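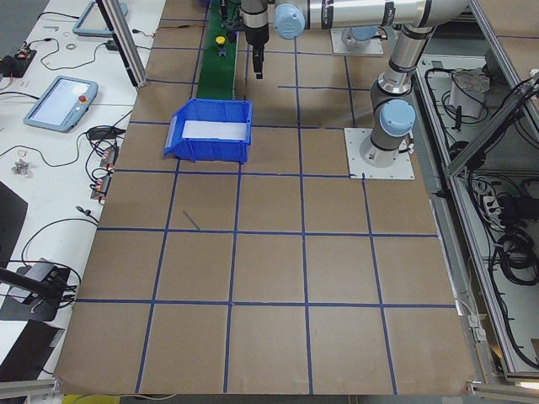 Workroom > Tables and surfaces > Paper, tape and covers

Reading time: 4 min

Taping a grid on kraft paper so the squares stay square

Asked by Wing-yan Tseng

I cover a big table with brown kraft paper and mark it into squares with dark blue masking tape. Each square is a place to put one kind of small part while we sort, and a plastic bin sits at the far end for whatever is finished. It works well enough for a few days and then it goes wrong.

Three problems:

1. The squares drift. I start at the left end and measure each line from the one before it. By the time I get to the right end the last column is visibly narrower at the back than at the front.

2. The tape lifts where lines cross. The top strip lets go first, then someone catches it with a sleeve.

3. When I pull up a strip to fix it, the top layer of the paper comes with it and leaves a fuzzy stripe. New tape won't hold on that.

The table is 84 inches long and 34 deep. I have a 600-foot roll of paper, 30 inches wide, so at the moment there is also a seam running the long way. The tape is the Wurnard one-inch, the medium tack. I would like six-inch squares, but I can live with something else if it divides better. I have to redo the whole thing before March in any case because we are moving the table.

Is there a better order to do this in? And should I tape over the seam or put it somewhere else?

Answer 1 (marked as helpful)

Stop measuring from the previous line. That is where the drift comes from. If you are off by a sixteenth each time, it adds up the length of the table. Put a long tape measure down the front edge, hold it with a bit of tape at each end, and make all your pencil ticks without moving it. Then do the same along the back edge. Join front tick to back tick with the tape. Do the short direction the same way, ticks down the left side and ticks down the right.

Before that, check that the table is square. Measure corner to corner both ways. If the two numbers don't match, don't use the table edges as your guide. Draw one long pencil line down the middle, get one line square to it with a framing square, and work out from those two.

On sizes: 84 divides by six with nothing left over, but 34 does not. You get five squares and four inches left. I would split that and leave a two-inch plain strip along the front and the back. The tape at the very edge is the part that gets rubbed the most anyway. The other way is to let the front row be deeper than the rest, which is handy if that is where you put the bigger things.

Decide now what your line means. One-inch tape takes an inch out of the square. If you center the tape on the pencil line, a six-inch spacing gives you five inches of clear paper. If you need six clear, space the lines at seven, and then 84 comes out to twelve columns. It doesn't matter which you choose but use the same one everywhere. I have seen grids where half the lines were centered and half were laid to one side, and they look wrong even when the measuring was fine.

For the paper, lay it so the seam falls under a line of tape. With a 30-inch roll you need one full width and a narrow strip. Put the full width at the front, where people lean. Overlap the pieces by an inch with the full-width piece on top, so sleeves slide over the edge and don't catch under it. Run your tape line down the overlap.

Pull the paper tight and fasten it under the edge of the table before you tape any grid at all. Loose paper moves under the tape and the lines go wavy. Kraft also grows a little in damp weather. If it has been rolled up in a cold garage, leave it flat in the room overnight first.

Order of work:

Paper down and fastened.
All the ticks, both directions.
Long lines first, all of them.
Short lines across the top, all of them.
Rub down every crossing with the back of a spoon.

Don't stretch the tape as you lay it. Stretched tape pulls back later and that is most of your lifting at the crossings. Unroll more than you need, hold it just above the paper, line up both ends, then press from the middle outward.

Answer 2

For the torn paper: low tack tape. Medium tack on kraft will always take the surface off once it has been down more than a few days. I use the Zanau low tack, which comes up clean after a couple of weeks. It does lift sooner at the ends, so I run the ends over the edge of the table and fold them under.

If you already have a fuzzy stripe, cut a patch of kraft a bit bigger than the damage and glue it with a glue stick. Let it dry before you tape on it.

Also pick up your scraps as you go. A loose bit of tape lying in a square gets stuck to a part sooner or later.

Answer 3

just use a marker and a yardstick

Comments

Hsueh: Marker is fine until you want to move a line. Then you need new paper.

Wing-yan Tseng: Thank you. The corners are off by half an inch, so the table is not square. I will do the center line method and keep the plain strips front and back. Going with seven-inch spacing.

rindunico_shop: Does the spoon leave marks on the paper?

Hsueh: Not if you stay on the tape.

papertable34: We put clear vinyl over ours and the tape stopped lifting. Glare is bad near a window though.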